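Last updated 2024-12-30
Print this page | E-mail this page

Speaker notes - Delia Maldonado
Two grippers, one bench: what we learned comparing the Nandix and the Stilla

Slide 1 - Start

Thank the organisers. Say who I am: I run the test bench at Brornach. Say up front that we don't make or sell grippers. We buy them, bolt them on and write down what happens.

Ask for a show of hands: who has changed grippers on a working arm in the past year? Leave time for people to look around.

Slide 2 - Why we ran the comparison

We had been on the Nandix parallel gripper since the lab opened. In May we got a pair of Stilla grippers on loan. The data sheets were close enough that nobody could choose from them, so we put both through the same jobs.

Mention the budget. We could afford to re-equip one bench. If we chose badly we would be living with it for a long time.

Slide 3 - How it was set up

Same arms, same controller, same operators. The only thing changed was the gripper and the bracket for the wrist camera. Each gripper did the same list of picks, and the operators swapped over halfway through so that one person's good hands didn't favour one brand.

2076 picks in total. 47 different items on the list. Groceries, packets, small hardware, a few toys. Don't read out the list, it is in the handout.

Slide 4 - What we scored

Three outcomes: held, slipped, missed. A slip counted if the item moved in the fingers enough that the operator had to correct. We argued over this definition for longer than I would like to admit. If someone asks, the rule was that the operator called it at the time, and we didn't change calls later from the video.

We did not score speed. People always ask. The operators were still getting quicker through the second week, so the times say more about them than the hardware.

Slide 5 - Rigid items

Short slide. Both grippers were fine on anything hard with two flat sides. Small metal parts were harder with the Nandix because its fingertips are thicker and push neighbouring parts around. Move on.

Slide 6 - Produce

Spend time here. Round fruit was where we saw the clearest gap. The Stilla fingers are softer at the tip and settle against a curve. The Nandix fingers touched at two points and the fruit would turn.

Colour and ripeness matter too. We went through a lot of fruit, and by the end of a week the same item is a different test. We replaced the produce every 2 days and noted the change in the log. Next time I would weigh each piece as well.

Slide 7 - Bags and film

Neither gripper did well at first. Operators tended to come straight down on a plastic bag and pinch one layer. Coming in from the side, at the gathered part, worked better with both.

34 of the recorded slips were on bagged items. Pause on that number. Most of them happened before we changed the approach angle, so I would be careful about blaming the fingers.

Slide 8 - Wrist cameras

We moved the camera to the top of the gripper for both sets. It gives a good view of the fingertips until you pick up something large, and then it gives you a good view of that. A fixed camera over the bench helps.

Cable routing took a full afternoon. Leave slack at the elbow. Clip the cable along the forearm but not so tight that the wrist pulls on it. We broke one connector learning this.

Slide 9 - Controller

Wi is our in-house controller software, for those who haven't met it. It treated both grippers as a single open-close value, so neither one's force control was fully used. This is the weakest part of the comparison and I should say so before someone else does.

Slide 10 - What we chose

We kept the Stilla on the two-arm bench and left the Nandix on the parts bench. The soft tips wear, so there is a spares cost. I don't have a reliable figure for tip life yet.

If there is time, talk about having one arm hold while the other reaches - we only started on that near the end, and the scoring sheet has no column for it.

Questions. The log and the scoring sheet are available to anyone who writes to me at Brornach.

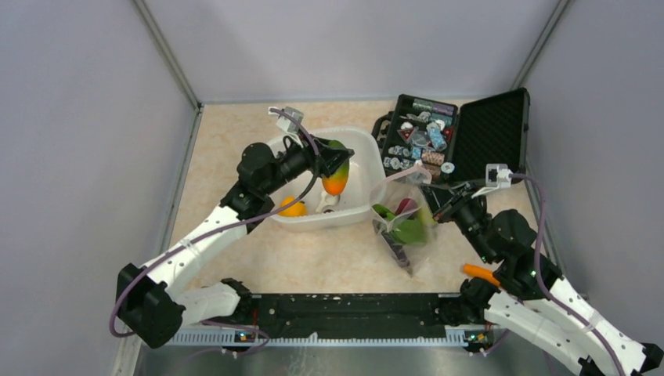 One more thing if the questions run short: the swap itself. Changing both grippers over meant redoing the camera calibration each time, and we should have planned all the picks for one set before touching the other. Ask whether anyone has a quick-change mount they would trust with a camera on top.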